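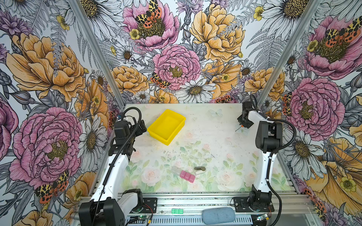 Welcome to the question page for the Selis Garden Circle cutting patch! We grow flowers for vases on a shared plot behind the old Plandateo nursery, and every spring the same good questions come in, so we've put the answers in one place. Most of them are about peonies, and I can't blame anyone for that. Pink peonies, golden-orange peonies, white daisies and a bit of grey fern, as on the floral wallpaper at the top of the page, is very close to the mix people ask us for when they plan their first bed. You can grow nearly all of it at home with one sunny strip of ground and some patience (more patience for the peonies, I'm afraid). If your question isn't answered, write to us through the contact form and Neusa or I will get back to you.

I've never grown cut flowers. What should I start with?

Daisies! Shasta daisies are forgiving, they come back every year, and they keep well in a vase. Add a packet of cosmos and a packet of zinnias for the first summer so you have plenty to cut while the perennials are settling in. I started with a bed 12 feet long and filled it far too full, and I still had flowers on the kitchen table until the first frost.

How much sun do I need?

Six hours of direct sun is a good minimum for most of what we grow. Eight is better. Peonies will put up with a little afternoon shade, and where summers are hot the blooms last longer for it. Ferns are another matter and want to be out of the strong sun, so we keep ours along the north fence.

When do I plant peonies?

Fall is the time for bare roots, early enough that they can settle in before the ground freezes. Potted plants can go in during spring, though you'll need to keep up with the watering through that first summer.

How deep do they go?

Shallow! Set the root so the eyes (the little pink buds on the crown) sit no more than 2 inches below the surface. In warm areas go shallower still. I put my first three in as if I were planting tulips and got four years of beautiful leaves. Neusa Moura finally came over with a fork, lifted them all in October, and reset them higher, and the second spring after that I had flowers. I may have called her before breakfast to tell her.

My peony has buds but they never open. What's wrong?

A few things can do it. A late frost can kill the buds when they're small. Gray mold turns them brown and soft, especially in a wet spring, and then you want to cut off the affected stems, throw them in the trash and give the plant more air. Very double varieties sometimes just stall in a sudden heat wave. Check the watering too, as dry soil in the weeks before bloom makes the buds give up.

Do peonies need ants to open?

No, they open fine without them. The ants are after the nectar on the outside of the bud and do no harm. Give the stem a gentle shake before you bring it in.

Are there really golden peonies?

There are, and they're gorgeous. The strong yellows mostly come from tree peonies and from the intersectional types (also sold as Itoh peonies), which are crosses between tree peonies and the ordinary garden kind. They cost more than a common pink, and the color can run from butter to apricot depending on the variety and the age of the bloom. Aparecida Honorato has one by her gate that opens nearly orange and fades to cream over the week, and people stop their cars for it.

When should I cut?

Early in the morning, before the heat. I like to be out by 7 a.m. with a bucket already half full of cool water. Zinnias should be fully open with a stiff stem: hold it a little way under the flower and wiggle it, and if it flops, leave it. Daisies are ready once the petals are flat. Cut peonies at the marshmallow stage, when the bud is showing color and feels soft like a fresh marshmallow.

Can I store peony buds for later?

Yes, and it's my favorite trick in the whole garden. Cut at the marshmallow stage, strip most of the leaves, wrap the dry stems in paper and then plastic, and lay them flat in the refrigerator. Keep them away from apples and other fruit. They'll hold for a couple of weeks and often longer. When you want them, trim the ends and stand them in lukewarm water. They'll look terrible for an hour or two. Give them until the next day!

How many stems can I take from one plant?

For a peony, none in the first two years if you can stand it. After that, take a third at most and leave plenty of leaves on the plant, as they feed next year's bloom. With zinnias and cosmos, cut as hard as you like. We took 17 bunches to the summer supper from one row of zinnias and it was full again in roughly two weeks.

What about thistles? Aren't they weeds?

Some are, and in some places they're banned, so please check your state list before you plant anything sold as a thistle. For that spiky purple or blue look we grow globe thistle and sea holly. Both dry beautifully. Hang them upside down somewhere dark and airy and they'll still look good on a wreath in December. Wear gloves with the sea holly!

Are any of these flowers a problem for pets?

Yes, a few. Peonies can upset the stomachs of cats, dogs and horses, and buttercups are irritating if chewed. Zinnias are considered safe. If your cat eats every arrangement you bring in, ask your vet before choosing what to plant.

Where do you get your roots and seeds?

Members swap a lot, and dividing day in the fall is the best source there is. Kirsten Thibodeau runs the seed box and keeps it sorted by sowing month. We also put in a group order each summer for bare roots, and the form goes up on the notice board by the potting shed.

Can I visit the patch?

Please do! Come in the morning while we're cutting and somebody will walk you around. The gate sticks, so lift it as you push. Parking is on the gravel side, and the hose path can be muddy. Children are welcome and so are well-behaved dogs on a leash.

Do I have to be a member to join a workshop?

No. Members sign up first, and any open places go to everyone else. We keep the groups to 8 so that each person gets a turn at the bench. Bring your own snips if you have a pair you like, and a bucket to carry your flowers home in.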